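Fui conversar com a Danica Ionescu numa manhã de junho, com uma pergunta meio boba na cabeça: quando é que uma máquina vai arrumar a minha despensa? Ela riu. "Depende do que você chama de arrumar", respondeu, já me puxando para a bancada da Pekunden.

Danica passou dois anos na Ouellet antes de vir para cá, e fala de potes e tampas como quem fala de parente difícil. "Um pote em pé é fácil. Uma coisa baixa e redonda, no fundo de uma caixa, já é outra conversa — a garra tem que descer, achar a borda e não bater na parede." Perguntei se duas mãos ajudam. "Ajudam, mas aí uma precisa saber onde a outra está!"

Os dois braços trabalham sobre caixas de plástico, uma amarela e uma vermelha, e o da direita está com a garra baixa, junto a um disco rosa-claro.
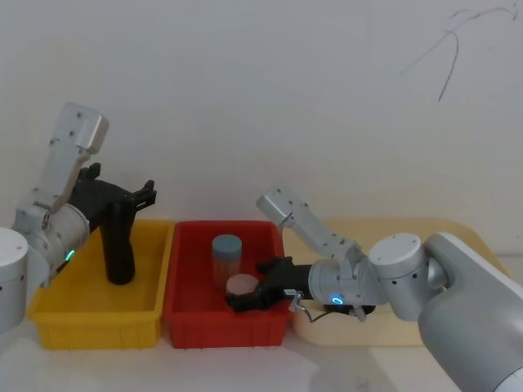

## E na loja, dá?

"Repor prateleira é mais perto do que lavar louça", ela acha. O colega Gaspard Gilbert discorda (e discorda alto, lá do fundo da sala): diz que cliente muda tudo de lugar. Nos testes deles já foram mais de 600 tentativas de separar objetos, e Danica ainda não deixaria a máquina sozinha com a louça da mãe.

E a minha despensa? "Me liga daqui a uns anos", disse ela. "Até lá, compra caixa de boca larga."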